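Shared laundry at Prisport reopens with front loaders and new sorting rules

Wed 2 November

The shared laundry at the Prisport residential complex has reopened after a refit that replaced the last of its top-loading washers. Brastell, the company that manages the building, said the room is now open to all tenants at the previous hours and at the previous price per cycle.

The work began in June with replacement of the supply valves and the floor waste. Electrical work followed, and each machine now has its own isolating switch at shoulder height. Bernomex, the contractor for the fit-out, also relined the wall behind the washers and reset the levelling feet after the floor was regraded. A fall of 3 millimetres had been measured across the old slab at the machine positions, enough to cause walking during the spin cycle.

Operating instructions have been rewritten for the front-loading format. Tenants are asked to sort before they reach the machine, to keep dark and light loads apart, and to open the door fully before loading so that nothing catches between the gasket and the glass. Baskets should be set on a chair or bench beside the washer and kept off the floor, where they obstruct the waste.

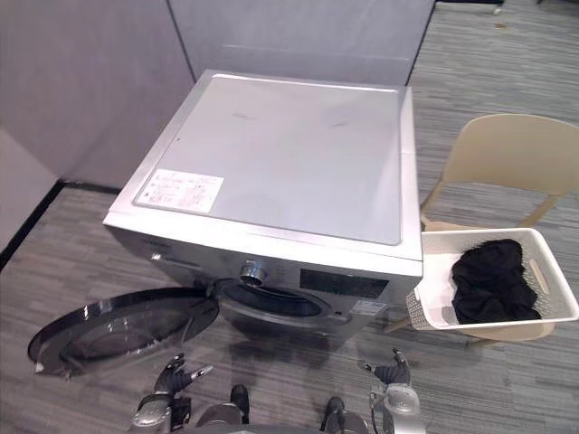
Do dark clothes need a separate cycle?

Dark cottons should be washed on their own in cold water for the first few washes, as loose dye transfers most readily when the garment is new. After that they can be combined with other dark colours of similar weight.

Brastell's notice sets out the loading limits in some detail. The drum should be filled to no more than three-quarters of its depth for cottons and to half for synthetics. Overfilling reduces the tumbling action and leaves detergent residue along seams and hems. Underfilling is also discouraged, as a single heavy item can throw the drum out of balance and trigger repeated attempts to spin. Two or three light garments added to the load will usually correct the problem.

Detergent must be the low-sudsing type sold for front loaders. Powder goes in the main compartment of the drawer and liquid in the same compartment with the insert lowered. Softener is permitted but the notice advises against it for towels and sportswear, where it reduces absorbency. Drawers are to be left slightly open at the end of a wash.

Water use was among the grounds given for the change. According to figures circulated to tenants, the old top loaders drew up to 200 litres on a full cycle with a deep rinse. The building expects to save 3000 litres a week across the laundry once usage settles, although the estimate assumes full loads and will be reviewed against the meter readings.

Ng, the plumbing firm retained for maintenance, will inspect the inlet hoses and door seals every 18 weeks. Seals should be wiped with a dry cloth after the last load of the day, with particular attention to the lower fold, where lint and coins collect. Doors are to be left ajar between uses to limit mould.

A section on unloading has been added following complaints about mixed-up washing. Garments should be lifted out one at a time and shaken before they go into a basket or tub. T-shirts and other knits tend to bunch in the spin, and pulling on a sleeve or neckband while the remainder is caught can stretch the stitching. Gripping the body of the garment close to a side seam spreads the strain more evenly. Coloured items left crumpled in a container for several hours are likely to set creases that a warm iron will not fully remove. 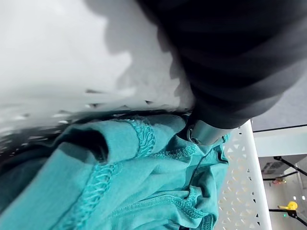 Bookings and faults

Bookings are made on the sheet inside the laundry door, in blocks of 90 minutes. Unclaimed washing may be moved to the shelf once a block has ended. Faults should be reported to Brastell with the machine number and the code shown on the display. Tenants should not attempt to force a locked door; the latch releases a short time after the drum has stopped and drained. The dryers were not part of the refit and continue to operate as before.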